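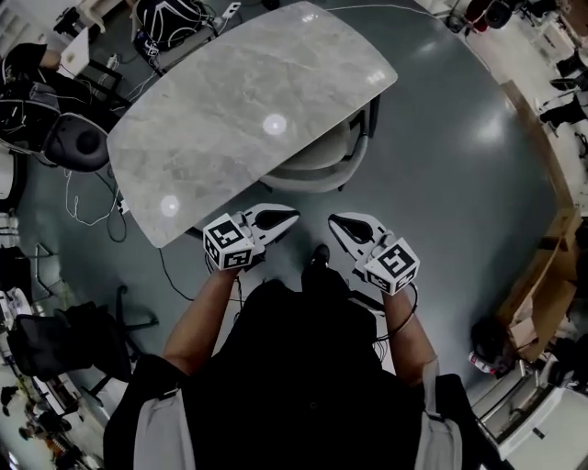

Both grippers held out at the table's near edge, marker cubes by the handles

Is the Pelska hand-held gripper kit worth it for a small workshop?
Posted by Fimon, 15th March

Hello all, hoping somebody kind can steer me. We're a small outfit wanting to record people doing ordinary table jobs, and the Pelska pair keeps coming up. The hire is 30 days, and then you either buy or post it back. Would you hire first? And do your arms ache?
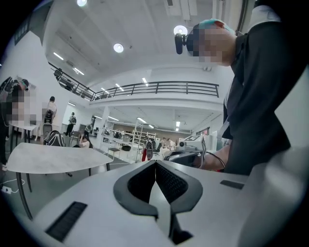 Catrin Hughes
Workshop trainer, Zostarlow

Hire first, every time! We had ours for the full term and I was glad of the breathing space, as my first week went mostly on learning to keep the markers where the cameras could see them (I have a dreadful habit of turning my wrists in). Once you settle it's pleasant work, and the jaws feel natural sooner than you'd expect. Do mind the cable, though, and give it a bit of slack along your arm before you start. My arms did ache, yes, so we swap over after 2 recordings and put the kettle on. Support answered me within the day.

Martens
We bought ours in October. Fine so far. Ask for the longer cable.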